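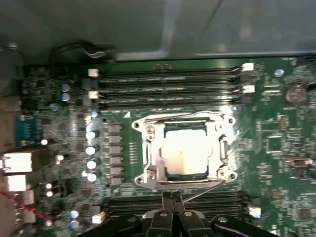
Last changed: October 2025

Does Skultine carry your save over from the first game, or do I start fresh?
Asked by Rhonda Chan

Hello everyone! I finished the first Skultine over the summer (finally – it took me most of a year, playing after the kids were in bed) and picked up the sequel in September. My brother swears the new one reads your old save and gives you your party back. I got all the way to the ferry scene and nobody from the old party has shown up, and my healer, who I'd grown very fond of, isn't even mentioned. I had 855 gold seals saved up too, and my purse says 2.

Did I miss a menu somewhere? I'm on the same console and the same account, and the old game is still installed. I'd rather ask before I get much further in, in case I have to begin again.

Answer from Vilja Nurmi

Hi Rhonda, and congratulations on finishing the first one! That last tower is a long evening.

Your brother is partly right. The sequel does read the old save, but only if you say yes on the screen that comes up right after you pick a language, before the opening movie. It's a plain gray box with "Continue a journey" in small letters, and if you're tapping through to get to the game (I did exactly this) you go straight past it. There is no way to turn it on later, so I'm afraid it does mean a new file.

What comes over is your choices, meaning who you sided with at Hillar and whether you let the bell ringer go, plus your healer, who joins in the second chapter if she was in your party at the end. Levels don't come over. The seals don't either, not as seals. You get a keepsake ring if you had 1000 or more, and with 855 you'd be a little short. If you still have a save from before the tower, you could go back and do the harbor errands at Veleck, which pay pretty well, then beat the ending again and start the sequel from that.

Keep your ferry file in another slot while you decide. It won't get in the way of anything.

Answer from Hậu Phan

just start over, the first part goes fast when you skip the talking. the ring isn't that good

Answer from Ashraf Abdel Hamid

Vilja has covered it nicely, so only one thing to add. The game looks at your most recent finished save, and it has to be one made after the credits. I beat the final boss, switched off and went to bed feeling very pleased with myself, and the next day there was no gray box at all. I had to fight him over again and sit through to the save prompt – my file said 89 percent, if you're wondering, so you don't need to have found everything.

Enjoy the second chapter when you get there, the music is lovely.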